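Your robot's logs should be boring to read

Thu 5 July

I've been writing control software for arms for long enough to have opinions about log files, and since the holiday has left the office quiet I'm going to air one of them. We spend way too much time arguing about planners and way too little on the plain text (or the not-so-plain binary blob) that tells us what the planner was thinking when it did something dumb.

My own conversion came in March. We were running Flivlow, our in-house motion planner, on a job that sounds like nothing: get the wrist in low under stuff and look up. Undersides are miserable for planning. Everything you'd want to avoid is hanging over you, the depth data is patchy, and a thin cable might as well not exist as far as the map is concerned. Out of 172 runs, 16 stopped partway with the message "no valid path." That was the whole message. No joint state, no obstacle name, no hint about whether the planner had run out of time or had really tried everything and given up.

So what do you do with that? If you're us, you spend a week tuning the sampler. We bumped the iteration limit up to 2000. We shrank the collision padding, got scared, and put it back. We had a long and pretty heated lunch about whether the inverse kinematics solver was flipping the elbow. (I was on the side of the elbow. I'm still a little fond of the elbow theory!)

What was really going on was that a stale point cloud was getting handed to the planner whenever the perception process fell behind. The planner saw a wall where the arm itself had been a moment earlier, and quite reasonably refused to drive through it. One line in the log with the age of the cloud, in milliseconds, would have told us on day one. When we finally added it, the bad runs all showed clouds more than 400 milliseconds old, and the fix took an afternoon, most of which was me renaming a variable.

Now, I know the usual answer to this, which is that you should just record everything and sort it out later. We do record everything. We've got Ayaaba hooked up to every topic on the system and it will happily play back a run for you, camera and all. I love it. But recording is a different habit from logging, and I think a lot of teams mix the two up. A recording gives you what the sensors gave the robot. It doesn't give you the decision. I can sit there and scrub back and forth through the wrist view all morning and still have no clue which candidate pose got thrown out, or why.

Take a close-up view like the ones we work from on this job. A person looks at it and sorts it out pretty fast: there's a post, there's a metal collar near the top of it, there's something big and dark overhead, there's a thin cable curving off to the side. The planner has none of those words. It has occupied space, free space, and a whole lot of "don't know," and it's the "don't know" that gets you.

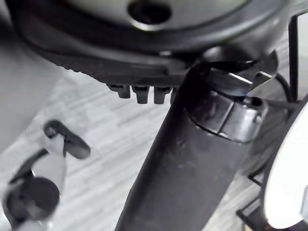
Samov wrote in after I posted an early draft of this on our team page and said I was being unfair to recordings: if the playback is deterministic, you can rerun the planner on the same data with extra printing turned on and get your decision back, so the thing to fix is determinism, and chatty logs are a crutch that slows down the control loop and fills up the disk.

I think that's half right, and the half that's right is good. If you can replay a run bit for bit, do it, and be smug about it. We can't. Our sampler is seeded from the clock (yes, I know), the perception process drops frames when it's busy, and the exact bug I was chasing was a timing bug, the kind that packs up and leaves the moment you add a print statement. Replaying it on my desktop gave me a lovely clean path every single time, which cost me another day of thinking the arm was haunted.

As for slowing down the loop, sure, don't format strings inside your fast control thread. Please don't. Push a small struct onto a queue and let some other thread turn it into words. That's an old trick and it works fine. The planner isn't in the fast thread anyway, and it can afford to write down four or five numbers before it gives up.

My rule these days, for whatever it's worth, is that any piece of code that can say no has to say what it was looking at when it said it. If the collision checker rejects a pose, it names the two bodies and the distance between them. If the planner quits, it prints the time it used and the time it was allowed, plus how old its map was. If the grasp scorer returns an empty list, I want the best score it turned down and the threshold it was held against. I don't need pretty. I need to be able to grep for it with a cup of coffee in the other hand.

And unknown space should get its own word! This is my pet peeve. Poveo, the mapping library we use, will tell you whether a cell is occupied or unknown, and then our own wrapper squashed both into "blocked" before the planner ever saw it. When you're under something and looking up, that squashing throws away the most useful thing you had. A pose rejected for hitting a post and a pose rejected for brushing past a patch of nothing-much-measured call for totally different next moves. With the first one you go somewhere else. With the second you might just want to tilt the wrist and take another look.

We split them in the wrapper, which broke two tests that had been passing for the wrong reason, and I've been nagging the other teams to do the same. So far one has. The others say it's on the list, and I've seen the list.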